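4. Keeping the simulated cell in shape
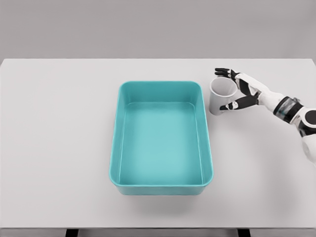
4.1 What's in the cell

Figure 3. The cup-and-tray cell in simulation, with the robotic hand holding the paper cup near the far right corner of the tray.

I want to spend a few pages on upkeep, since most papers I read skip it and then I spend a month finding out why my numbers don't match theirs. Our cell is called Gusness, after the project that paid for it, and it exists twice: once as hardware in the Plellham lab, and once as the rendered version in Figure 3. This section is mostly about the rendered one. People assume a simulated cell doesn't need looking after. Ours sure did!

The setup is plain on purpose. We have a white table, a gray wall, one teal tray, one white paper cup, and the arm with its humanoid hand. Omolara Chukwu built the first version of the scene with a lot more stuff on the table, and it was lovely to look at, but every extra object was one more thing that could drift out of step with the lab. So we stripped it back. The tray stays in one spot with its long side pointing at the wall. The cup starts each episode somewhere to the right of the tray, and the job is to pick it up and get it into the tray.

4.2 Getting the hand to hold a cup

The cup gave us more grief than the arm did. A paper cup is a thin shell, and thin shells and contact solvers don't get along. In our first runs the thumb would sink straight through the wall and the cup would shoot off across the table like a bar of soap. Yi-chun Hsiao swapped the single collision mesh for a ring of small convex pieces, and the shooting stopped. Then we had the opposite trouble: the cup stuck to the fingertips after the hand opened, because I had cranked up friction during the bad period and forgotten to put it back. (I found this in my own notes, two weeks later.)

The grasp we settled on is the one in Figure 3. The fingers come over the top, the thumb goes underneath, and the cup rides on its side with the mouth tilted up and away from the tray. It isn't the grasp I would have picked by hand. It did hold up better than an upright grip when we changed the cup's weight, so we kept it as our reference pose, and every change to the contact settings now gets checked against it first.

4.3 The routine

We run the same short check whenever anybody touches the scene file, the solver settings, or the hand model. It goes like this. Load the reference pose and let the physics run for 8 seconds with no commands sent. If the cup slips in the fingers by more than 2 millimeters, stop there and look at friction and finger gains before doing anything else. If it holds, open the hand over the tray and watch the release. Then run 50 episodes with a fixed seed and compare them with the last good batch, one by one, not just the average. The averages fooled us more than once -- two settings can fail equally often and fail in totally different ways.

The other thing we look at is the wrist. The arm model came to us from Kołodziej with the wrist joint zeroed a little differently from the real one, and for a while we fixed that with an offset in the control code. Please don't do this. The offset got copied into a second script, somebody corrected the model, and then the hand was wrong in both places by the same amount in opposite directions. We now keep joint zeros in one file that both cells read, and the control code isn't allowed to have an opinion.

4.4 A repair that took too long

The worst fault we had showed up in September. Episodes that had been fine for ages began to end with the thumb clipping the tray's rim on the way over. We blamed the planner, naturally, and I spent days in there. The tray was the problem. Its outer shape had been re-exported from the Benasport design tool with a slightly taller rim, but the planner was still using the old collision shape, so what the renderer drew and what the planner avoided no longer agreed. You could see it as soon as you turned on the collision overlay, which none of us had done.

We rebuilt both shapes from one source, reran all 452 logged episodes that passed near the rim, and threw out the ones where the new shape changed the outcome. The overlay is now switched on for the first episode of every check. It costs a bit of rendering time and I've stopped complaining about it.

The results in Section 5 all come from runs made after that repair, with the scene file dated Feb 25, 2025. Earlier runs are kept with the logs, but I wouldn't compare anything against them.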